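About Brodside Displays

Welcome, and thank you for wandering over to this page. Most people come to our site for the price list or the map of viewing spots, so if you have got as far as this you must be either very kind or thinking of booking us. Either way, put the kettle on.

Brodside Displays puts on fireworks and light shows for towns, harbours, hotels and the odd very ambitious wedding. We are a small company with 14 people on the permanent crew, and a good many more in December, when everyone we have ever trained seems to get a phone call from us. Our yard and office are at Alside, down by the old slipway, and our stores are a sensible distance away from both.

How we began

The company was started by Henrike Tiedemann and Dörte Hinrichs, who met while working on other people's shows and spent a great many cold nights on the same rooftops. They had both noticed that the crowd at the front had a lovely time and the crowd at the back saw mostly smoke and hats. Their first show together was the New Year display on Tustmont quay, 16 minutes long, fired from two barges and one rather small car park. It rained until ten at night and then stopped, and we have been asked back every year, which still makes us proud.

After Tustmont came the Hagedorn lights, and that was where we learned to do the rest of the evening as well. A town that wants midnight to go well generally wants something to look at from teatime onwards, and somewhere for families to stand who are going home at eight. So now we plan the whole night if you would like us to: the early show for children (quieter, and over in good time for bed), the music, the big screens, and the live stream for relatives who have moved abroad and want to see the old place lit up.

Who you will meet

Henrike designs the shows. She works with the music first and the colours second, and she will ask you what your town sounds like, so do have a think before she rings. Dörte looks after the firing crew, the permissions and the weather, as far as anyone can look after the weather. If she says the wind is wrong then the wind is wrong, and we will wait.

Nga Bùi runs our broadcast side. She joined us for one winter to sort out the cables and has now filmed 13 New Year shows with us. The countdown you see on the screens is hers, and so is the slightly bossy voice telling you when to look left.

Munther Sleiman is the person to speak to about crowds, barriers, buses, first aid and toilets. He walks every site himself, usually twice, once in daylight and once after dark, and he writes the letters that go out to the neighbours. Gönül Güneş answers the telephone, keeps the diary and knows where everybody is. Many of our customers have never spoken to anyone but Gönül until the night itself and are perfectly happy with that.

What we care about

We like a show that people can follow from a long way off. We tell the neighbours early, including anyone with horses, dogs or a new baby, and we offer a low-noise programme that we think is every bit as pretty as the loud one. We sweep up before breakfast. Every year we take on two trainees from the Alside area, and they start in the yard with everyone else, learning to carry, label and check long before they go near a firing desk.

Come and talk to us

New Year bookings open in spring, and we can take shows of up to 20 minutes from a single site, or longer ones if you have the water for barges. Ring Gönül any time after nine in the morning. Better still, come down to the yard and sit at the planning table, where the tea is strong and the maps are large. We keep fruit in for visitors as well as biscuits, and if you are lucky there will be a big speckled pear, yellow-green with a bit of a blush on one side, and a green plate to eat it off while Henrike plays you her music. 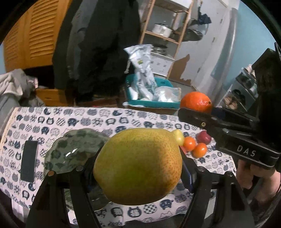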